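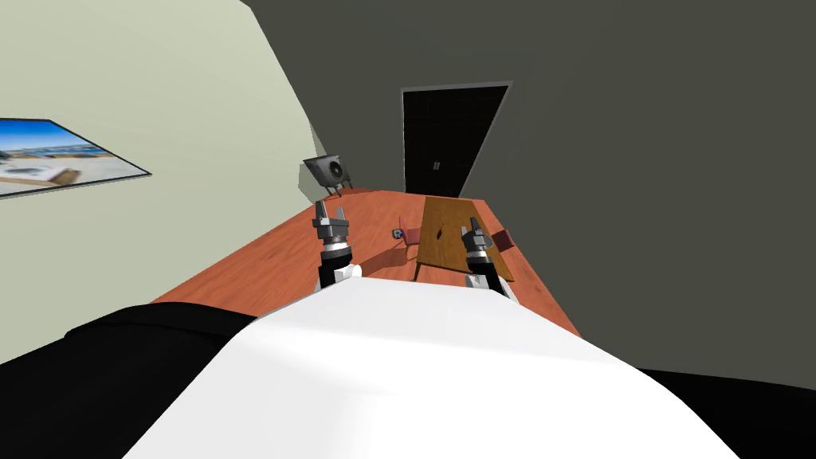 The Bíró view from behind the robot, right gripper down at the corner of the board.

I've packed and set up kits at Hollstead long enough to have seen three machines arrive with a cake and leave on a pallet. The Pusatberg is the first one I'd fight to keep, and a big part of the reason is the software that comes with it, so this review is mostly about that.

Quick background for anyone who doesn't do this kind of work. We put together wooden activity kits for schools at our shop in Brokside. A board goes down, small parts go beside it or onto it, the whole lot goes in a tray, and you do it again. On a good shift the bench crew gets through 300 kits. The Pusatberg is a two-armed unit that stands at the table where a person would, and Bíró is the simulator you use to teach it before it gets anywhere near real stock.

Bíró is wonderful. I'll say it now and get it over with! You open it up and you get a room with a long wood-grain table, a board, a few small parts, and the two arms in front of you as if you were looking over the robot's own chest. There's a speaker at the far end and a seaside-looking picture on the green wall. I have grown weirdly fond of that room. You drag the arms about, save positions, string them together, and play the whole thing back at any speed you like.

What makes it so good for us is the viewpoint. Our last system drew everything from straight overhead, like a floor plan, and the only person who could read it was the engineer who came with it. In Bíró the left gripper is on your left and the right gripper is on your right, and if you've ever packed a kit you can already see what's wrong with a move. I sat down with it on a Saturday with a coffee and had a rough pick sequence going by lunch (it dropped the board once and tried to put a part where the board had been, but still). I have no programming background at all.

It has changed the job more than I expected. The bench lead used to spend the slow end of the day counting trays. Now she spends it in Bíró trying out next week's layout, and she's good at it, better than the consultant was. She noticed that one arm was always waiting for the other, moved the small parts over to the left side of the board, and the waiting went away. That was her idea, from her years at the bench, and it went straight into the machine the next morning. I loved seeing that.

The hands-on work has shifted too. Two of us used to do nothing but place boards, all day, and my wrists can tell you about it. The Pusatberg places the boards now and we do the checking, the fiddly bagged parts and the odd orders. It's more interesting and it's also more tiring in the head. You can't drift off while you're checking. We asked for shorter turns at that station and got them, and I'd tell any shop buying one of these to sort that out in the first week.

Pay and hours have to be in a review like this, I think, or it's only half a review. No one at Hollstead lost a job over this machine. We did stop bringing in the seasonal people in August, though, and some of them had come back year after year. The company calls that a saving. I miss them, and I'd like to see the setup work opened up to them as well.

Now the grumbles. Saving is slow. The parts library is thin, so most small items begin life as a plain block or a little cylinder and you have to shape the rest yourself. Grip strength in the simulator is a bit optimistic — a board that stays put on screen can slide on the real table, and we padded ours after the first few days. The training booklet runs to 28 pages and spends far too many of them on the login screen. And you want a decent computer, because the old one in our office wheezed its way through every playback.

Support has been great. Ferenc Boros, our contact there, answered a question about board heights the same afternoon and then rang back the next day to ask whether it had worked. It had. We have run nearly 1,000 kits through the unit since then, with the usual jams and one memorable morning when every part went in upside down (my sequence, my fault).

Would I recommend it? For a small bench with repeat work and people who know that work well, yes, with bells on. Let the packers have the login. Ask for a trial of Bíró by itself first and give it to whoever complains most about the current layout. Next on my list is teaching it the double-board kit, and I've already got a first go saved.

Shared 41 times | 2 comments

benchmonkey
How long did it take before people trusted it enough to reach past it? Ours is fenced off and everyone hates the fence.

Dot in Packing
We had the same trouble with boards sliding. Thin rubber matting worked for us and it wipes clean. Agree completely on the shorter checking turns, my eyes are gone by three o'clock otherwise.

Contact | © Shop Floor Reviews | Back to top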